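Chapter 6
When the Work Changes Hands

At Honorato, gift bags were once packed by hand, 300 on a Thursday. Now part of that work goes to pairs of robot arms. 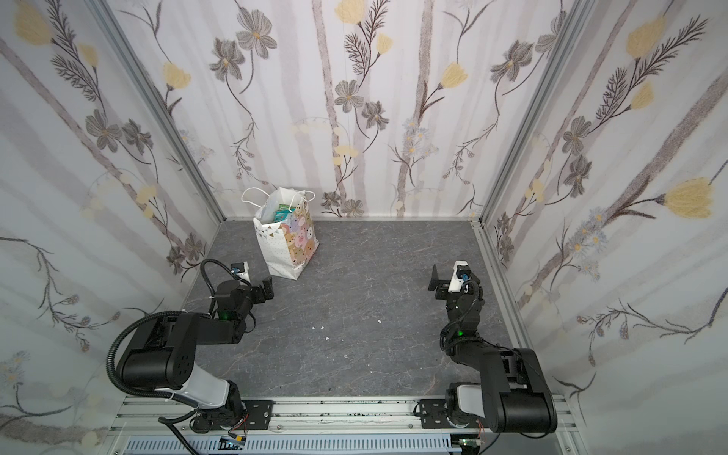

Figure 6.1 Two arms mounted on one rail, with a gift bag at the back left.

Edileuza Miranda packed for years. Her job now is to watch the cells and write down each stop.

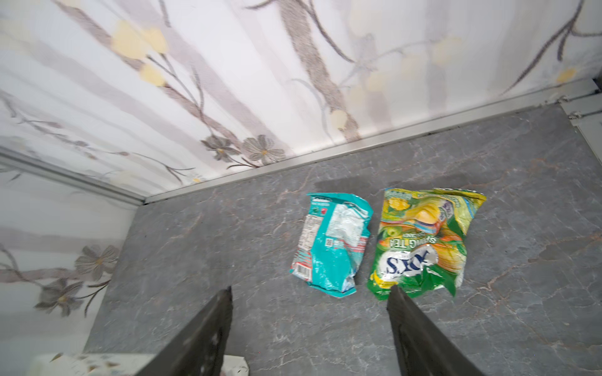
She logged 72 stops in August. Her pay stayed the same, but she had to learn new skills and misses talking at the table.

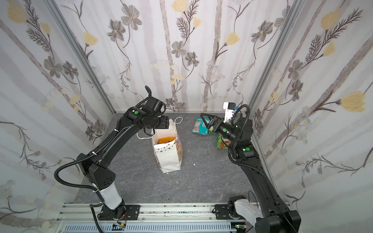

Figure 6.2 Gift bag and snack bags in the work area.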